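How Does a Robot Know Where to Put Its Hand?

Reach over and pick up a pencil. It probably took you about a second, and you didn't have to think about your elbow.

A robot arm has to think about its elbow. It has to think about every joint it has, all the way from the bottom of the arm to the tips of its gripper. The thinking is done by software, a set of instructions that runs on a computer. Without software, a robot arm is a heavy piece of metal with motors in it.

Let's follow one small job from start to finish: picking a block out of a bin.

Seeing the block

First the robot has to find the block. Many robots use cameras for this. A camera doesn't know what a block is, though. It only gives the computer a huge grid of colored dots, and each dot is stored as numbers.

The part of the software that makes sense of those numbers is called perception. It looks for places where the color changes quickly, which could be the edge of something. It looks for patches that are all one color. Then it makes a guess: there is an object here, it is this big, and it is turned this way.

Shiny things make the guess harder. A metal wall can reflect a block like a mirror does, and the software might decide there are two blocks when there is only one. Shadows cause trouble too. A dark shadow can look like a hole or like a dark object.

One way to help is to show the software lots of pictures in which a person has already marked where the objects are. Bukola Nwosu writes perception software at a workshop in Skerkosari, and her program learned from 1,676 marked pictures of blocks and sponges. After that it could find blocks in pictures it had never been shown before. It still made mistakes when one block was hiding most of another.

Choosing a place to grab

Knowing where the block is doesn't tell you how to hold it. Try picking up a book with two fingers. If you pinch it in the middle, it comes up level. If you pinch one corner, it swings down.

The software tries out many grabs in its imagination before the arm moves. Of course a computer has no real imagination, but it can do the math for each grab and give it a score. A grab near the middle of the block gets a high score. A grab that would bump the gripper into the wall of the bin gets a very low one. Bukola's program tests 185 grabs for each object and keeps the one with the best score.

Planning the path

Now the arm needs a way to get there. This part is called planning.

Think of a maze in a puzzle book. You have a start and a finish, and you look for a line between them that doesn't cross any walls. A robot's planner does the same kind of thing, but its maze is harder, because the whole arm has to fit through. It isn't enough for the gripper to miss the side of the bin. The elbow has to miss everything too, and so do the cables.

To do this, the planner keeps a simple model of the world inside the computer. The table might be one flat box and the bin might be a few thin ones. If somebody moves the real bin and doesn't tell the computer, the model is wrong, and the robot may drive straight into the side. This is why people who work with robots often clamp things down and mark their places with tape.

Kalevi Suominen, who wrote the planner Bukola uses, found this out one morning in May. He had pushed the bin over a little to make room for his notebook. The arm came down, touched the rim and stopped by itself. He moved the bin back, and now he keeps his notebook on a shelf.

Moving the motors

A path is only a plan. The last part of the software, called control, turns it into movement.

Control works in a loop. It asks each joint, "Where are you now?" It compares the answer with where the joint should be. If the joint is a little behind, the motor pushes harder. If it is a little ahead, the motor eases off. Then it asks again, many times every second.

You do something like this when you carry a full glass of water. You watch the water, and when it tips one way you tilt your hand the other way. You keep making small corrections until you can put the glass down.

Control also has to know when to squeeze and how hard. A sponge gets thinner when you squeeze it – a hard block doesn't. If the software used the same squeeze for everything, it might drop the heavy things and squash the soft ones. Some grippers have sensors in their fingertips that measure how hard they are pressing, and the control software can read those numbers and stop at the right moment.

When it goes wrong

Robots miss quite often, and good software expects it. After a grab, the program checks whether anything is being held. If nothing is there, it goes back to the first step, looks again and picks a new place to try.

The programmers save notes from every try in a file called a log. The log says what the camera saw, which grab was chosen and what the motors did. Kalevi once read through almost 24 pages of log to find one wrong number. Somebody had typed a length in inches where the program wanted centimeters.

Try it yourself

You need a friend, a blindfold, a shallow box and a few blocks or sponges. Put on the blindfold. Your friend is the software and you are the arm. Your friend may only use short instructions, such as "left a little," "down," "close your fingers" and "stop."

Swap places after you have picked up one block. Then try it with a sponge.

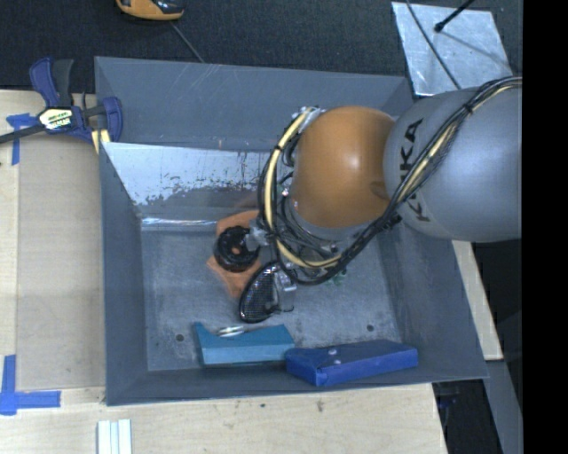 Why does a robot need a plan before it moves its arm?

The plan gives every joint a safe way to travel, so that the whole arm can get to the object without hitting anything on the way.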